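Cuatro meses comprando a granel

Empecé en septiembre, cuando abrieron la tienda Usent a dos calles de casa. Hasta entonces hacía la compra grande los viernes por la tarde en el Dralberg del polígono, volvía con el maletero lleno y tiraba comida casi todas las semanas. Lo que sigue es lo que he aprendido desde entonces, por si a alguien le sirve.

En Usent venden legumbres, arroz, pasta, harinas, frutos secos, especias y algo de limpieza. Puedes llevar tus envases o coger bolsas de papel. Yo el primer día fui sin nada, pagué las bolsas y acabé con seis paquetes iguales en el armario sin saber cuál era la harina de fuerza y cuál la normal. Desde entonces escribo el nombre con rotulador antes de llenar.

Los precios

Hay de todo. Las lentejas pardinas me salen más baratas que en el supermercado, el arroz cuesta prácticamente lo mismo y las nueces son bastante más caras, aunque también son mejores. El detergente a granel no me compensa y lo sigo comprando en garrafa, marca Druson, cuando está de oferta.

El ahorro viene de otro lado. Antes compraba un kilo de garbanzos para hacer un cocido y el resto se quedaba al fondo del armario hasta caducar. Ahora compro 400 gramos, los pongo a remojo esa misma noche y se acabó. Con las especias pasa igual: 15 gramos de comino me duran dos meses y huelen a comino.

Los botes

No hace falta comprar botes nuevos. Los de conservas sirven si se lavan bien y se les cambia la tapa cuando coge olor. Para quitar las etiquetas los dejo en agua caliente con bicarbonato y luego froto con aceite. Compré 7 herméticos marca Chege y tres cierran mal, así que los uso para la pasta, que aguanta cualquier cosa.

Apunto la tara debajo de cada bote con rotulador permanente. En la tienda la pesan ellos, pero los sábados hay cola y se agradece llevarlo hecho.

Las polillas

En noviembre tuve polillas de la harina. No sé si vinieron con los frutos secos o ya estaban en casa. Tiré todo lo que estaba en papel, aspiré las juntas de los estantes, limpié con vinagre y dejé el armario abierto un día entero. Ahora, todo lo que es harina o cereal pasa tres días por el congelador antes de entrar en el armario. No han vuelto.

Las bolsas

En esto he avanzado menos. Llevo capazo y bolsas de tela, pero el pescado, la carne y cualquier compra improvisada siguen llegando a casa en plástico. Las que salen limpias las guardo y las voy gastando para la basura del baño o para llevar zapatos en la maleta. Las que han tocado pescado van directas al contenedor amarillo. Probé a doblarlas en triángulos y lo dejé a la segunda semana; ahora les hago un nudo y listo. 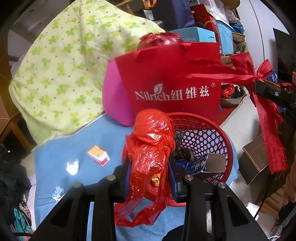

Lo que sigo comprando envasado

Leche, yogures, café y tomate triturado. El café a granel lo probé dos veces y las dos me pareció pasado. El aceite lo compro en lata de cinco litros.

También sigo yendo a Dralberg, pero una vez al mes y con lista. El último tique fue de 69 euros, con el aceite incluido. Me gustaría encontrar un sitio cerca donde rellenen el jabón de manos, porque en Usent solo tienen uno y reseca mucho. Si alguien del barrio conoce alguno, que lo deje en los comentarios.

Compartir
15 veces compartido
7 comentarios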